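Notes From the Winter Term: The Recycling Station Task

Posted Tue 19 January

The Odby Robotics Club resumed its regular meetings at the Tirkville site this month, and several parents and former members have written to ask what the students are working on. I am setting out the main points here, as I did last year, in my capacity as faculty advisor. The club's official report will be issued separately by the school office. What follows is my own account.

Enrollment for the winter term stands at 18 students, divided into teams. Five of those students are new to the club and were placed with experienced members. All participants have completed the bench safety course and the written agreement on the use of shared equipment. Students who missed the December session may complete the course with me on any meeting day before the start of practice.

The term project is a two-arm handling task, chosen by the members from a short list prepared in the fall. Each team works with soft plastic and light household items near a wall-mounted bag. Soft plastic was the least popular suggestion at first, and I will admit that I had reservations of my own. A wooden block keeps its shape when a gripper closes on it. A shopping bag folds, slides and catches on things, and a grip that was suitable a moment ago may no longer be suitable. Iona Carnegie, who leads the senior team, argued for it in a two-page memo, and the members accepted her proposal by a clear majority.

Teams may hang and fasten the bag as they see fit, provided that the wall is not damaged. Painter's tape is permitted. Packing tape is not.

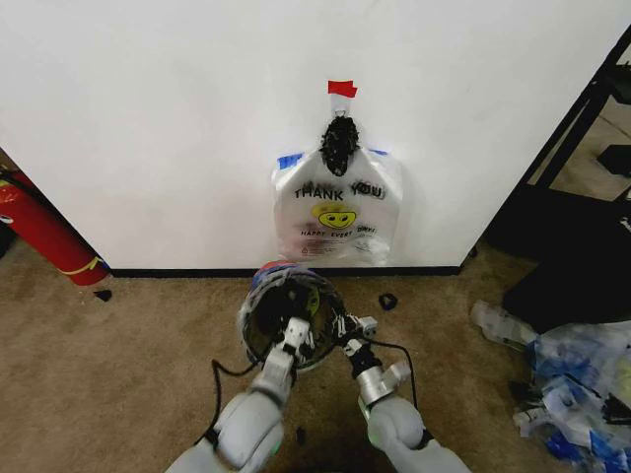
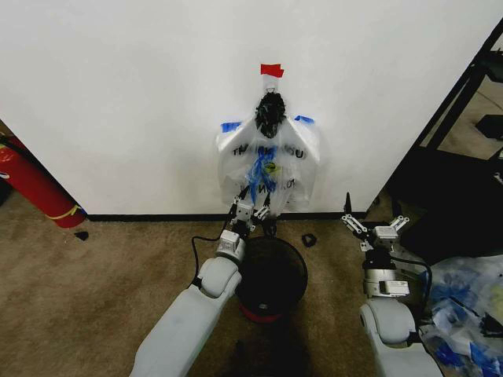 The wall station, with the bag on its hook and blue tape at both sides.

The rules for this task were revised twice before the break. Under the present version, a team is credited for a run only when both arms finish clear of the wall and no student has entered the work area. A student may stop a run at any time without penalty. I wish to stress this last point, as there was some hesitation among the newer members, who appeared to believe that stopping would count against their team. It does not, and it never has.

Every run is entered in the club log by hand. The log reached 2,578 entries at the close of the fall term, covering all tasks since the present notebooks were begun. Each entry gives the team, the task, the operator and a short remark. The quality of the remarks varies a great deal. "Slipped" is of little use to the next team. "Left gripper closed on the fold and lost it when the arm was raised" is much better, and I have asked the team leads to return any entry that gives no detail.

Two matters remain unsettled. The first is the question of how many practice runs a team may make before a scored session. The Altach team has asked for no limit, while the Lưu team – named, like all of our teams, by its own members – prefers a fixed number so that the equipment is shared fairly. I am inclined toward a fixed number and will announce a decision at the next meeting. The second is storage. The cabinet assigned to us is full, and teams should not bring additional materials from home until further notice. Clean bags already on hand will be sufficient for the term.

The scored sessions will take place in February. A team must earn 65 points to advance to the spring showcase, the same standard that applied last year. Points are given for the runs themselves, for the log, and for a short oral presentation in which every member of the team is required to speak. Families are welcome at the presentations. Seating is limited, and I ask that younger children remain with an adult throughout.

Permission forms for the showcase were sent home with students last week. Please return them signed to the front office, and not to me, as I am on site only on meeting days. Students who have lost the form may request another copy at the same desk.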